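Search the site Search Clear

A lid should be possible to buy alone

By Sveva Rinaldi
Sat 19 February

199 shares 12 comments

In January I dropped the lid of my casserole on the kitchen floor. It was a glass lid with a steel edge, and it broke in so many small pieces that I found the last ones under the refrigerator when I moved it for the purpose. The casserole itself was standing on the cooker and had nothing wrong. It is a Clusach, the medium size, dark green, and I have cooked in it almost every day since I moved to Amato.

I thought this would be a small matter. I would look on the internet for the lid, pay for it, and wait for the post. I want to write about what happened, and also about why I think the shops which sell things for the home are making a mistake.

The shop where I bought the casserole is called Peltetero. It says on its first page that it has more than 4,000 articles for the kitchen and the table. I wrote "lid" in the box for searching. I received many casseroles with lid, many pans with lid, storage boxes with lid, and a cushion in the form of a lid, which I still do not understand. A lid without anything under it I did not receive. I wrote to them a polite letter with the measure and a photograph of the number which is on the bottom of the pot. After five days they answered that the lid is "part of the set and not available as a separate item", and they offered me a discount of 12 per cent on a new set.

The new set is a casserole and a lid. So I would have two casseroles and one lid, and I would be in the same situation as before, only with less space in the cupboard.

I know the arguments of the other side, and I have tried to consider them seriously. My brother-in-law worked many years in a warehouse for ceramics and he explained to me that every separate article needs its own place on the shelf, its own box, its own number and its own line in the computer. If one lid in a hundred breaks, then a lid must perhaps wait two years on the shelf until someone wants it. This costs money. A lid that costs little to make can become expensive when you add the waiting. I believe him. But I would have paid. I would have paid 20 euros for that lid, and I would have thought myself lucky, and I do not think that I am a strange customer.
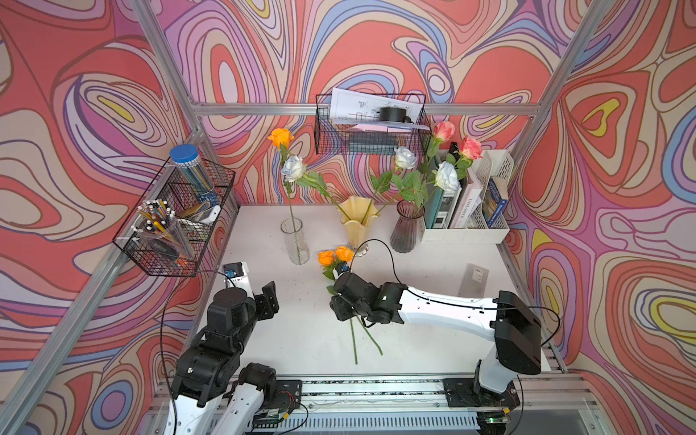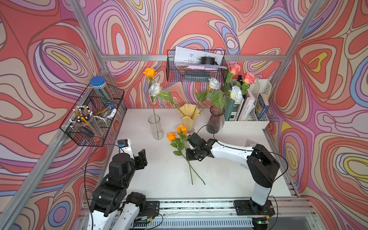
Two robot arms at a white tabletop, with swirling patterned wallpaper behind.

The matter is larger than my lid. Look at how the things for the home are presented today on the pages of the shops. The description tells you how many pieces there are, as if the number was a quality. A salad bowl has two servers and a small dish for the sauce. A knife comes with a second knife and a block. When I wanted one tablecloth I had to take also the napkins, and the napkins were of a cloth that does not absorb anything. We buy by the group, and then in our houses the group slowly falls apart, as it must, and the shop behaves as if this was never going to happen.

My mother had a coffee pot by Arel, the small aluminium one. In her town there was a shop with a wall of little drawers, and in the drawers were the rubber rings, the filters, the handles and the knobs for the top. She knew the size that she needed without looking. The handle of her pot was changed two times that I remember. The pot is now mine and it has a knob of a different colour from the handle, and I like it better in this way. I do not say that everything was good in that shop. The man was not friendly and he closed when he wanted. But he understood that a pot is made of parts, and that the parts do not become old together.

Some people will tell me that there are many lids of other makers, the universal ones, with several rings to fit several pots. I bought one. It sits on the casserole well enough, and if I only wanted to boil water I would be content. With a slow dish the steam comes out from one side and after two hours the sauce is too thick there and too thin on the other side. It also slides when I lift the pot. It is in the drawer now and I use it when I fry, against the oil.

Other people will say that I should look among the used things, at the markets and on the sites where people sell what they do not want. I did this also. There are sellers who offer a lid alone, and I was happy to discover it, but they ask for it almost the price of the whole pot. I am not angry with them. They have seen that the shops left this work undone and they are doing it.

What I would ask from a shop like Peltetero is quite modest. On the page of each pot, write if the lid can be bought separately, yes or no, before I pay. Write the inner diameter of the lid in millimetres and do not only call it "medium". If the maker changes the form of the edge from one year to another, tell us, so that we do not order the wrong one. And if it is impossible to keep spare lids on the shelf, then let the customers leave their name, and when there are enough names, order a box from the maker. I would wait some months without complaint. I cooked with a dinner plate on top of the casserole for most of this winter, and I can continue.

I have written to Clusach too, directly, in English and then again in Italian. The first answer was automatic. The second was from a person, who asked me for the year in which I bought the pot, and I am now looking for the receipt in three different boxes.

12 comments Share Print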